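Vimham Burger Week Returns in March With 100 Kitchens

VIMHAM - Burger Week will return to Vimham this March, with 100 restaurants, cafes and food trucks signed up to serve a special burger at a set price.

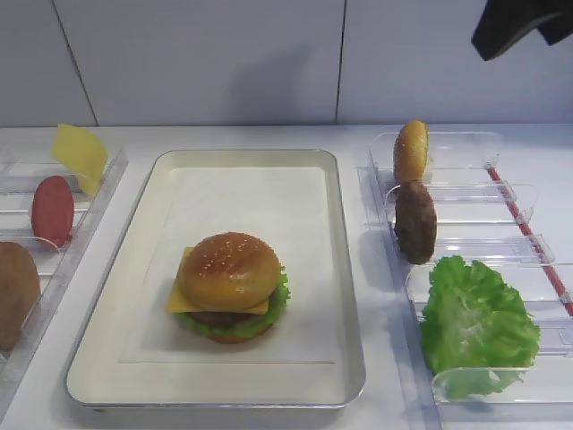 The event is run by the Prydderch Food Guild and now covers four neighborhoods, including Stelten for the first time. Each kitchen picks its own recipe.

"Stelten has good cooks, and many people across town have never eaten there," said Mererid Ruddock, director of the guild.
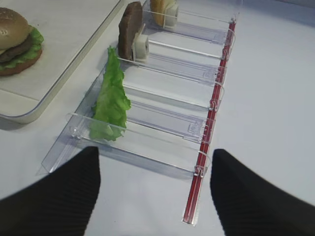
Diners can vote at any counter until 9 p.m. each night. The three kitchens with the most votes will share a cash prize paid by Tratik, the event's main sponsor.

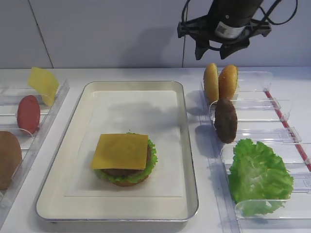
A lined serving tray on a white countertop.

Meatless burgers get their own award this year. Nhi Ung, who won last year with a mushroom and lentil patty, will be one of four judges.

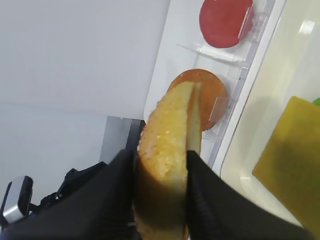 Maps will be handed out at the Vimham library and at all taking part. No tickets are needed.

Press contact: Prydderch Food Guild, Vimham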